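Peripheral Devices, Unit 4: Wireless Mouse - Shell, Sensor and Power
Course handout, S. Medrano, Grerstead
Revised Monday, July 28, 2025

4.1 External parts

A wireless mouse has a top shell, a base and a power compartment. The front of the shell is divided into left and right buttons by a seam or groove. The scroll wheel sits in an opening near the front and usually works as the middle button when pressed.

Wear on the shell is cosmetic in most cases. Record it on the Trisska sheet under "Condition", but do not reject a unit for scratches alone. A cracked shell, a stuck button or a loose wheel goes under "Fault".

4.2 Power

Many wireless models run on one AA cell, nominal voltage 1.5 V for alkaline. Check the polarity marks in the compartment before inserting the cell. Do not force it - a cell that resists is usually reversed or caught on the spring contact. Remove the cell from any unit going into storage for more than 16 days.
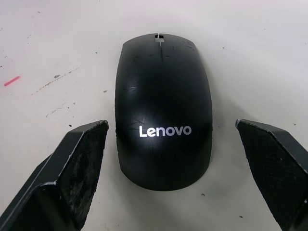
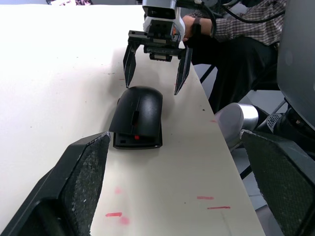
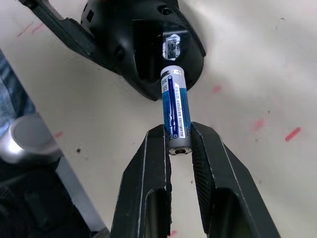
Black shells, with an AA alkaline cell in the last picture.

Why does a mouse with a new cell sometimes fail to move the pointer?

The usual causes are a power switch left off, a receiver that is not seated in its port, or a surface the optical sensor cannot track. Check them in that order. Clear glass and mirrors are the worst surfaces, and a plain paper sheet under the mouse is enough to rule them out.

4.3 Contacts

Inspect both contacts whenever the cell is out. White or green deposits mean a cell has leaked. Clean light deposits with a dry swab first, then a swab with a little isopropyl alcohol, and let the compartment dry before refitting the cell. Heavy corrosion is logged as a fault and the unit goes to the Obeidat bench.

4.4 Bench record

Enter the unit number, shell condition, cell type and measured cell voltage. Units 200 to 239 are reserved for the November group - do not open them. Unit 439 has a replacement spring contact and is kept for comparison.

Reading for next session: Viltine notes, section on optical sensors.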